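We use cookies to remember your language and to count visits. By continuing to read you accept this. OK | Read more

Filtdale Table Tennis Club is looking for a junior coach and 12 adult beginners

Posted 2 January 2018

Filtdale Table Tennis Club is a small club in the east part of town, in the old Kragh building next to the bus garage. We play on the second floor, above the carpet store. This winter we have two things to announce, and we put them in one text so that people can choose which one is for them. The first is a paid position as junior coach. The second is a call for adults who have never played, or who played in school and then stopped, to join our beginner course.

I am writing this for the board. My name is Bjartur Kvaran and I have been the secretary of the club for four seasons. English is not my first language, so please write to me if something is not clear and I will try to explain it better.

The position: junior coach, part time

Our former junior coach moved away in December, and the older players have shared her hours between them until now. This is fine for a short time but the children need one person that they know. We are looking for someone who can take the two junior groups from the end of winter until the summer break, with a good chance to continue in the fall.

The younger group trains on Mondays after school, the older group later on the same evening. There are never more than 11 children in a group. Together with the time for setting up the tables and talking with parents, you should count on five hours per week. Some weekends there is a tournament, and then we ask the coach to travel with the children. We pay for the travel and the food, and the tournament hours are paid the same as training hours.

You do not need to be a strong player. It is more important that you can show a correct forehand and backhand slowly, many times, without losing your patience. You should have played in a club for some years. A coaching certificate is welcome, but if you do not have it we will pay for the first level course during the spring. You must be at least eighteen years old, and as in every club that works with children we will ask for a background check before you start.

The pay is by the hour and follows the town's rate for sports instructors. We will tell you the exact amount in the first conversation, because it depends on your certificate and your years of experience. You also get free membership, a key to the hall, and as much practice time as you want when the tables are free.

The call: adult beginners

The beginner course starts when we have 12 people signed up, and it will not be larger than this. It is ten evenings, one each week, ninety minutes every time. You will learn how to hold the paddle, the basic strokes, how to serve legally, and how to keep score in singles and doubles. In the last two evenings we play a small tournament among the participants, and those who wish can then join the regular club evenings.

You do not need to own anything. We have club paddles for everyone. Please bring indoor shoes with a light sole, a shirt that you can sweat in, and a bottle of water. If you already have a paddle from home, take it with you and we will look at the rubber together. Old rubber becomes smooth and the ball slides on it, and then it is hard to learn spin.

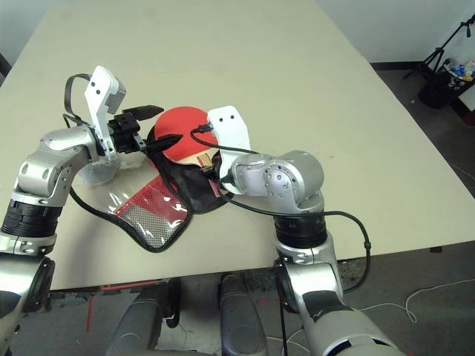
What the course costs

The price for the full course is 200, with the hall, the balls and the club paddle included. Students and people without work pay half. If you join the club after the course, we take the half of the course price away from your first year. You can pay in two parts if this is easier for you. If you must stop because of illness or an injury, we pay back the evenings that are left, and you do not need to bring a paper from the doctor.

Who can take part

Everyone over sixteen. We had participants in their seventies last year and they did very well. The hall has an elevator, it is slow but it works, and there is one changing room on the same floor as the tables. Two of our tables can be used from a wheelchair without anything in the way under the net side. Please write to us before the first evening if you need one of those tables, so that we do not put it by the wall.

If you speak little English, this is not a problem. Among the members we have many languages, and much of the teaching is showing and not talking. Children cannot come into the hall during the adult course, but there is a bench in the corridor where an older child can sit and read.

About paddles, for people who want to buy

Every year we get the same question, so I answer it already. Please do not buy an expensive paddle before the course. A fast paddle makes the ball go too far when your stroke is not ready. Wait until evening four or five. Then you can try different ones from the members and feel what you like. The sports store Jesell gives our participants a small discount if you say the name of the club, and they let you bring the paddle back if you have not glued anything on it.

Buy a case at the same time, also if the paddle is cheap. Dust is bad for the rubber, and so is the sun in a car window. Wipe the rubber with a damp sponge after you play, let it dry, and then put it away. 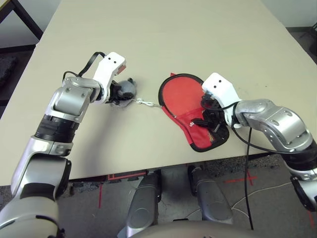
Oluf Snorradóttir adds that she took the course two winters ago and bought her paddle much too early, a very quick one, and had to play with a club paddle for the first seven weeks anyway. She still has the quick one and has now begun to like it. Her advice to new people is to come also on the evenings when they are tired after work, for she learned the backhand on such an evening, and to ask for a different partner each time, even when it feels a little shy to do so.

I agree with her about the partners. We will change them every fifteen minutes, so you will meet everybody in the group during the course. When you play only with one person you learn only the balls of that person.

Things to have in your bag

Some people asked for a short list, so I write it also here. Indoor shoes, water, a small towel, your paddle in its case if you have one. Please write your name on the case with a pen or sew in a label. Many of them look the same when they lie together, and each season some are left behind with us. We keep them in the office until the summer.

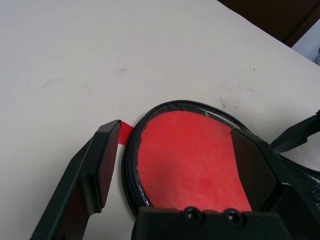

A round case with a zipper.

How to apply for the coach position

Send a letter of one page and a list of where you have played and, if you have done it, where you have coached. Please give the name of one person that we can call. You do not need to send a photo. We read the letters as they come and will invite people to the hall for a conversation and a short trial hour with the older group. The trial hour is paid. We want to have decided before the end of winter, and everybody who writes to us will get an answer, also those we cannot take.

How to sign up for the course

Write to us with your name, your age, and whether you have played before. Tell us also if some evenings in the week are impossible for you, for the day is not fixed yet. We choose the day that is good for most people. When the group is full we make a waiting list, and those on the list get the first places in the fall course.

Both kinds of letters can be put in the mailbox at the Plutulia entrance of the Kragh building (the green door, not the one for the carpet store), or you can give them to me in the hall on any club evening. I am usually at the table nearest to the window.

Bjartur Kvaran
Secretary, Filtdale Table Tennis Club

Get our newsletter four times a year. Enter your e-mail address and press Subscribe. You can unsubscribe at any time.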